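Saturday, April, bench 2, Nuller arms

Task: table dressing. Lay the black dishes out in a line on the white stand with the plant at the far end. Question from Namier was whether this can go on the list of chores we'd hand over yet. My answer for now is no, with numbers.

101 attempts logged across the week, 47 clean. Clean means the dish ends up on the stand, no contact with its neighbors, no hand from us. Main losses:

- Rim pinch slips on the glossy dishes. Worse at the corners.
- Depth reads badly on the shiny centers. Gounder filter on or off, same result.
- Small square ones get set down at an angle. Counted as clean if stable, which Purix may not accept.

Median time per dish 13 s. I can do it by hand in two without looking. Speed matters less to me than the slips, as a slow machine can run overnight and one that drops dishes can't.

Tried a lower approach height after lunch. Fewer slips, more rim contact. Left it at the lower value. Grip force unchanged at setting 472.

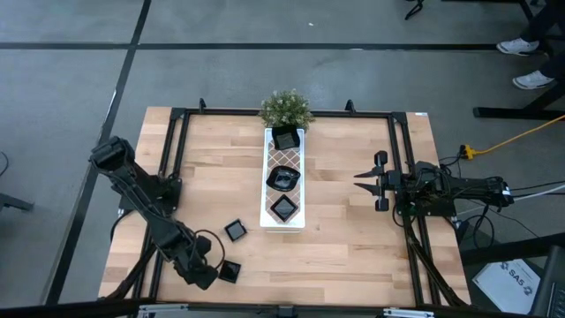
Deepika Kamath

Three dishes on the stand, two still on the wood to the lower left. Left gripper is down by the nearer of the two. Right arm folded back, fingers open.

To do: matte tape on one dish center, repeat the depth check. Ask Namier if "straight" has a tolerance. Reroute the left wrist cable, the loop is too long for work this low.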